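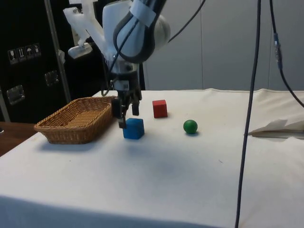 A blue block on the tabletop.

About Cletham Marine Survey

We inspect used boats for people about to buy one. Tadhg Gilmartin started the firm in 2000 after two bad purchases of his own, and he still doubts most listings. "Recently serviced" can mean an oil change — or a new sticker. We ask for receipts.

Our checklist runs to 62 items, from hull fittings to bilge wiring. We take no commission from brokers, whatever the yard may tell you. Notburga Danzer handles sailboats and Wael Ghoneim handles engines. Bookings close in October, when the yards start to wrap hulls.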